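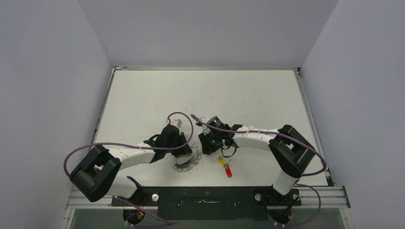
Got to Skirkcombe at opening, already a line for the parking field. 9 Jun 2019, open day at the Prudell bakery, first one they've run since the new ovens went in. Quick notes before I forget it all.

Tours go in groups of 21. I was in the second one with Savita Srivastava, who has been on the bread list as long as me. Satish Yadav led it, works nights on the sourdough. Talks fast, knows everything. Flour store first, then the mixing room, too loud to hear much. Starter is fed twice a day. Smells like apples, sort of.

Proofing room was my favorite. Rows of baskets under cloth, very warm. The rye sits for 18 hours, the plain white a lot less. Asked about the seeded loaf, got a shrug and "depends on the weather."
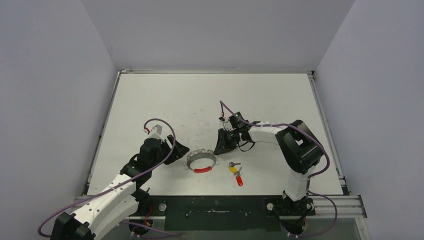 Then the ovens. Stone floor, 40 loaves to a load, and the long peel is heavier than it looks, they let two kids try. Got a heel of rye straight off the rack, burned my fingers, worth it. Butter was on the table by the door but went quick.

Lunch in the yard. Soup was thin. Cheese rolls excellent, $3, cash only so bring some. Jyoti Pathak did a shaping demo after, folding and turning, made it look easy. Mine came out flat. Savita's was definately better.

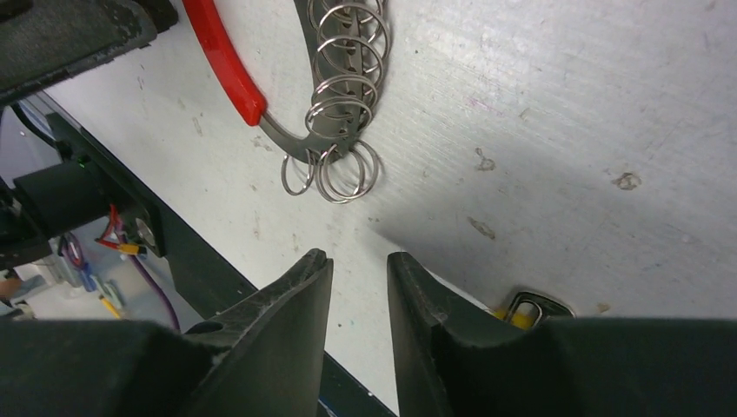 Pale work surface, a few scuffs and marks.

Shop line at the end was slow. Bought two ryes and a bag of the dark flour. Seeded all gone by then. Bus 41 back to town stops right at the gate, last one is early so check the board. They're doing another in July, with the mill open too. Sign up at teh counter.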